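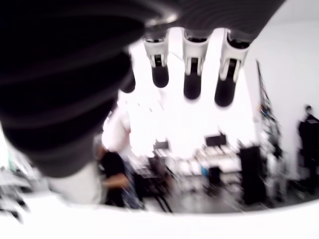 The Withdrawal of Route 213 and What Has Replaced It

26th August

Readers of this blog will be aware that the summer timetable in Ilby came into force in June, and that with it Katico withdrew Route 213. I have refrained from writing on the subject until I had used the new arrangements for long enough to form a fair view. I now set that view down, together with some practical notes for those who travel in the same part of town.

Route 213 ran from the upper end of Peñalver Road to the station, by way of the clinic and the covered market. It was never a fast service. It stopped wherever a stop could be placed, and in wet weather it ran late as a matter of course. I used it on most working days and on a good many others. Its chief merit was that it required no planning on the part of the passenger. One walked to the end of the road and waited.

Its replacement is Route 111, which takes the lower road and does not serve the clinic. Passengers from the upper end of Peñalver Road are advised in the published notice to walk down to the library stop. The walk is pleasant in good weather and downhill. The return is of course uphill, and this has been the main subject of conversation at the stop all summer.

The Timetable

Route 111 runs every 30 minutes through the day. On paper this is the same frequency as before. In practice the morning buses are better kept to time than those of the old route, and I wish to give full credit for that. I have missed one connection at the station since the change, and on that occasion the fault was mine.

The evening service is less satisfactory. The last bus from the station now leaves before the second evening train arrives. Under the old timetable the bus was held for that train, although the practice was never written down anywhere. I have asked Katico by letter whether it might be restored. The reply was courteous and stated that the matter would be reviewed in the next timetable period. No date was given for that period.

The Stops

The new shelter at the library is a clear improvement on the old one. It has a bench of a proper height, a light, and a panel on the side that faces the wind. The market stop has been moved across the street, where the pavement is narrow and the fruit stalls come out to the curb. On market mornings it is difficult to stand there without being in the way of someone's cart. I would suggest walking on to the next stop, outside the old post office.

Printed timetables can be had at the library desk. The type is small. The library has also pinned a larger copy to the notice board by the door, and it is this copy that I recommend.

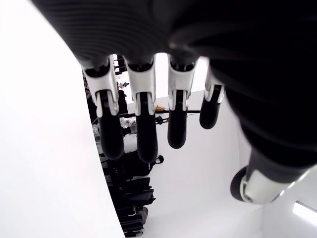 Four fingers and a thumb, viewed from underneath.

The Flerkosano Proposal

Several readers have written to ask for my opinion of Flerkosano, the shared minibus plan that was put before residents at the start of the summer. Under the plan, a small vehicle would collect passengers from the upper streets on request and carry them to the clinic and the library stop. A seat would have to be booked by telephone before 6 the previous evening.

I support the plan in general terms. The clinic is the one destination that Route 111 does not reach, and those who most need to go there are those least able to manage the hill. My reservation concerns the booking. Appointments at the clinic are often offered on the morning itself, and a passenger who is called at breakfast cannot have reserved a seat the night before. I have put this point in my written response and have proposed that some seats be held back for same-day calls.

I also noted that the draft map omits the short lane behind the school, where there are several houses without cars. I assume this to be an oversight in the drawing — the lane is missing from most maps of Ilby.

Notes for Passengers

Return tickets bought for Route 213 remain valid on Route 111 until they expire. The driver may need to be shown the reverse of the ticket, where the zone is printed.

The connection to the coast bus is now made at the station and no longer at the market. The coast bus uses the far bay, beyond the bicycle racks.

Written responses to the Flerkosano plan may be left in the box at the library. Those who have already replied to the first draft are asked to reply again, as the earlier forms will not be carried over.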